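Dear Rosângela,

Thank you again for your patience while we got the kitchen work moving, and for the kind note you sent after our last call (Érica pinned it above her desk!). November was a good month for the Rultside project, if a little slower than I had promised you. We set out to gather 15 new examples in simulation and ended up keeping 13 of them. Bjarke Kjærgaard went through every one with me, and we dropped 2 where the arm paused so long that the learner would mostly have picked up the waiting.

A few views from the gripper's own camera, all taken during one session:
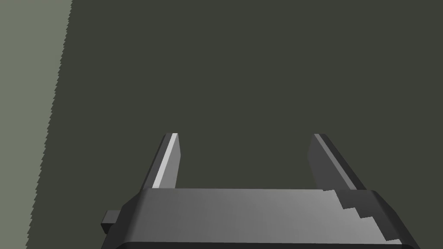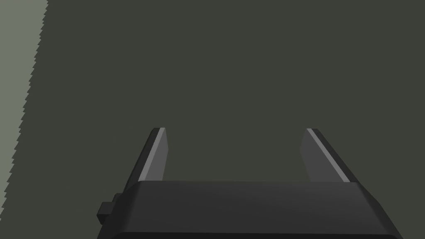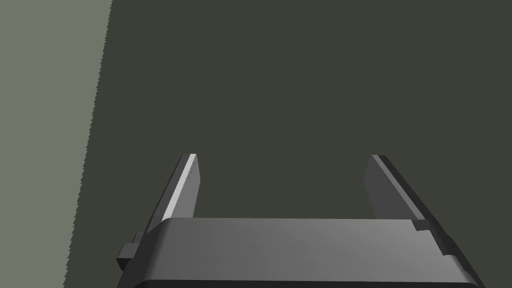
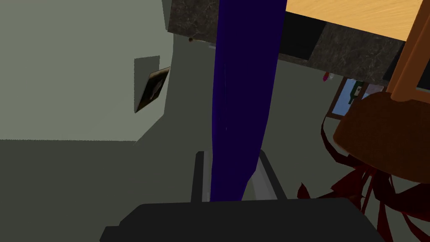 Simulated wrist views. The jaws are open and empty in the first three; the fourth has a tall dark blue object in front of the wrist, with a stool to the right.

Plain stretches like those first three come up a lot, and we had a long and friendly argument over whether to trim them. Wagner Seixas would like them shortened. I would rather keep them in for now and let the first training run at Durnstead settle it, and Érica Rocha has kindly agreed to prepare both versions so we can compare.

Spending is in line with the plan, apart from a little extra storage that I'll cover from our travel money. Next we hope to bring the set up to 19 examples and write down our labeling rules properly, so that the Guimarães team can work from the same page. I'll send you the draft as soon as it is fit to read, and your comments are very welcome as always.

With warm thanks from all of us,
Nayara Bastos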